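¿Merece la pena apuntarse al canal de pruebas de la consola Nedia?

Preguntado en agosto - 1484 visitas

Tengo una Nedia desde hace tiempo y me ha salido el aviso para entrar en el programa de versiones previas. Según el menú, recibes las actualizaciones del sistema 21 días antes que el resto. No me fío mucho. La última vez que probé una beta, en una tableta Rathore, me quedé sin wifi hasta que sacaron el parche.
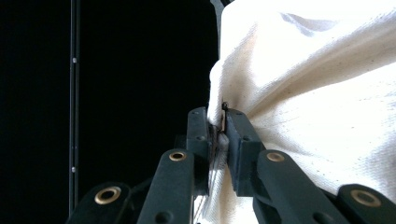

¿Se puede volver a la versión normal sin borrar los juegos?

Depende de cuándo te salgas: si tu versión de prueba ya ha llegado al público, conservas todo; si no, toca restablecer de fábrica.

Respuesta 1 (8 votos)

Yo estuve dos ciclos y me salí. Lo que venden como novedades son casi siempre menús cambiados de sitio, y a cambio la consola tardaba más en arrancar y el Pollunier (mi juego de cabecera) perdía la conexión cada dos por tres. Lo reporté y me contestó un mensaje automático. Si aun así quieres entrar, haz esto:

1. Copia las partidas a un disco externo. La nube de Nedia dice que sincroniza, pero compruébalo tú juego por juego.

2. Elige el anillo lento. El rápido recibe compilaciones que apenas ha probado alguien.

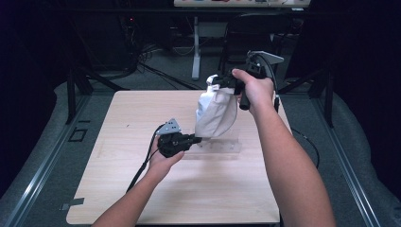
3. Desactiva la instalación automática y espera un par de días a ver qué cuentan en los foros.

Respuesta 2 (2 votos)

a mi me va perfecto, exagerais

Respuesta 3

Coincido con la primera, con un matiz: lo de los 21 días es sobre el papel. La versión anterior se publicó para todos a los 18 días de entrar en pruebas, y hubo una función del chat que ni siquiera pasó de la beta. Irkska, el foro donde suelo mirar estas cosas, tiene un hilo con los fallos de cada compilación - bastante más útil que las notas oficiales. Si solo tienes una consola y la usas a diario, yo no entraría.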